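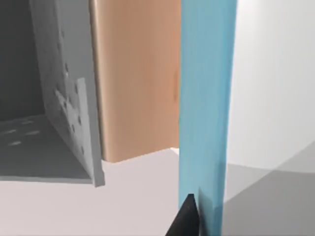
The robotics club in Predau meets in a former drawing room on the second floor of the vocational school. There are old tables, a long blackboard, and a heater that makes noise when it starts. I visited the club in the last weeks of the school term, and I spoke with two people: the teacher who leads the group, and one of the oldest students, who is seventeen years old and who has been a member from the beginning. Both of them asked me not to print their names. The teacher said that the work belongs to the group, and the student said that her classmates already make enough jokes.

The club has entered the Rullmont Cup, a school competition in which all the work is done in simulation. Every team receives the same virtual arm, the same tabletop and the same collection of objects. The team must write a program that picks up things and puts them where the task card says. The program is then sent to the organizers, and it runs there without any help from the team.

I asked the teacher why he had chosen a competition without real machines.

"I would like to give you a pedagogical answer," he said, "but the first reason was the budget. We have 715 euros for the whole school year, and from this money we must also pay the bus to the final. With this amount you can buy a small toy arm, and after one month a motor is broken. In the simulation a motor is never broken. The students can push the arm into the table one hundred times in one evening, and we start again."

He told me that some of the parents were disappointed at first. They had expected to see metal and wheels. At the open day in October a father walked once through the room, looked at the screens and asked when the robots would arrive.

"I understand him," the teacher said. "But then his son showed him how to drive the arm with the keyboard, and the father tried to take hold of a block. He stayed until we closed the room."

The student began with the same exercise. In her group it is called "the blue block," and every new member must do it before he or she may touch the code. She explained it to me with much patience.

"You have a tall block on the table, and it stands close to other things, a board, a grey box. It looks very easy. You bring the fingers down, you go to the bottom of the block, you close. But if you come from a bad angle, then one finger arrives first and the block leans. And then it falls against the board, and you have a new problem, because a block that lies down needs a different grip."

"How many times did it fall for you?" I asked.

"I did not write it down," she said. "I wrote down only when it stayed."

She keeps a paper notebook, although everything is also saved in the computer. On the left pages she writes what she changed in the program, and on the right pages what happened after. Some right pages contain only one word. I was permitted to look, and I can report that the word is not always polite.

The club has divided its work between two programs, and both have names. The first one is Bugti. It looks at the camera images and tries to say where the objects are. The second is Kiso, and it plans the movement of the arm. I asked where these names come from, and the student answered that a younger member had chosen them from an atlas, with closed eyes.

"In the beginning everything was one program," she said. "It had one very long file. When something was wrong, we all sat in front of this file and each person had a different opinion. After we separated it, the arguments became shorter. Now you can say – this is a Bugti problem, the position was wrong. Or, the position was good, and Kiso went there in a stupid way."

"And which one has more problems?"

"Bugti," she said at once. Then she thought for a moment. "But the problems of Kiso look worse on the screen."

The training images are made by the students themselves inside the simulator. They change the places of the objects, they move the light a little, and they save what the cameras of the arm see. At the time of my visit they had 2,772 images, and for each of them a student had checked the labels by hand. The teacher considers this the most useful part of the whole project, and the students consider it the most boring. They do it in pairs, with music.

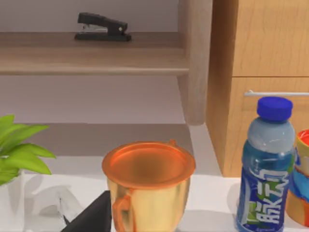 The household table is the second level of the competition, and the club has worked on it for most of the term. In this level the objects are the kind that people have at home, a cup, a bottle, a stapler, and behind them there is furniture with shelves and drawers. The student finds it much more difficult than the blocks, and also more interesting.

"A block is the same from every side, almost," she said. "A cup has a handle. So you have to decide something. Do you take the handle, or do you take the body? If you take the handle, you must know where it points. If you take the body, then maybe the handle is in the way of your finger. We had a long discussion about this. Half of the group was for the handle and half of the group was for the body."

"Who was right?"

"It depends on the direction of the handle. So we were all a little right, and this was not satisfying for anyone."

The shiny surface of the cup gave them a different kind of trouble. Bugti was first trained only with dull objects. When the golden cup came into the collection, the program sometimes believed that the bright places on the metal were a separate thing, and it reported a small object in the middle of the cup. Kiso then planned a very careful movement to pick up this object, which did not exist.

"The movement was beautiful," the teacher said. "I told them to save the recording. It is the best grip we have ever made, and there was nothing in it."

They repaired this by adding more images of the cup, with the light from different sides. For the bottle they needed other changes. It has a label with large printed characters, and in the first weeks the program treated the label and the cap as two objects. One of the students proposed to remove the label from the model. The rules do not permit this, and the teacher was glad about it.

"In a kitchen the bottles have labels," he said. "I don't want that they learn to make the world easier first and then solve it."

I asked him what he himself had known about robots before the club. He laughed and said that he is a teacher of technical drawing, and that he had learned programming from a book, in the evenings, one chapter ahead of the students. After the first year he was one chapter behind them. Now he does not read the code at every meeting. He asks questions, and he insists on two rules. Each change must have one sentence of explanation, written in full words. And a person who has broken something may not be the only person who repairs it.

"The second rule is for me the important one," he said. "At this age they want to hide it. They stay alone until nine o'clock in the evening and they try to repair it before another person sees. I was also like this. I think I am still like this with my car."

The student confirmed that she had broken this rule. It was in the autumn, when she changed the speed with which the fingers close. The arm became faster, and she was proud, but on the next day nothing on the household table could be held. She spent one whole weekend on it at home. When she finally told the others, a boy from the first class looked at her change and noticed that she had mixed up two units, centimeters and millimeters.

"He is fourteen," she said. "I was angry for one hour. Then I asked him to sit next to me for the rest of the term."

The competition has 3 rounds, and the club has passed the first one. In this round the program had to complete 382 short tasks, each with a different position of the objects. The organizers send back only a table with the results, and the students must find out alone why a task has failed. They printed the table and put it on the wall next to the blackboard. The failed tasks are marked with a pencil, and when a group has understood one of them, it may erase the mark. On the day when I was there, the lower part of the paper was already gray from so much erasing.

The program for the second round must be sent by December 20, 2021. The teacher would like to send it a few days earlier. The student is against this.

"If we have the days, we should use the days," she said. "The drawer is not ready."

The drawer is a task that gives additional points. The arm must take the bar handle, pull, and stop before the drawer comes out completely. Kiso can pull, but it does not yet stop at the correct place. Two of the younger members are responsible for it, and while we were speaking they came three times to ask the teacher for more time on the fast computer, of which the school has only one. The third time he gave them the key to the room.

Before I left, I asked the student if she wants to study robotics after school. She was not sure. She is also interested in bookbinding, and there is a workshop in the town that takes an apprentice every year.

"Everybody asks me this, and they want that I say yes," she said. "I like it here because I can try a thing and see what happens. Maybe with paper it is the same. I will visit them in the spring, and then I will decide."

She then excused herself, because her partner for the labels was waiting and had already started the music.

The club is open to all students of the school from the age of fourteen. New members can come to any meeting and need no knowledge of programming. They will begin with the blue block.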